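Tabletop finish for an enclosed work cell: speckled laminate or solid sheet?

benchrat_62
Replacing the top in a framed enclosure. Aluminum posts, rail along the front edge, backlit panels on three sides. Choices are the Tola speckled beige laminate or a plain white sheet from Nava. Which one holds up?

millscale
Tola. I have had 2 of them in use since December. Scratches disappear in the speckle. White shows every scuff.

okto_lane
Disagree. Speckle also hides small screws and clips. I lost 11 washers on a patterned top and found them with a magnet. Go plain, matte, no gloss.

millscale
Use a parts tray. That is a housekeeping problem.

okto_lane
A tray does not help once the part is on the floor of the cell.

benchrat_62
What about glare? The panels are blue and fairly bright.

jenura_user
Gloss white will pick up the blue. I dimmed my panels and the color cast was still there on a Polent gloss sheet. Matte beige stayed neutral enough to read labels. Seal the cut edge behind the rail with up to 3 coats, sanding between them.

okto_lane
Fine, matte beige, but get the version without the pattern if they sell it.

benchrat_62
Went with the speckled one. Top is in and the rail is back on at the front.

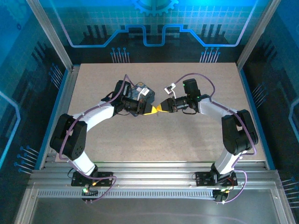
Edge sealing took 2 evenings. Next job is the gray floor panel below the rail, which I want to pull and clean before I level the feet.

Last updated: December
Contact | Copyright Bench and Cell Forum | Back to top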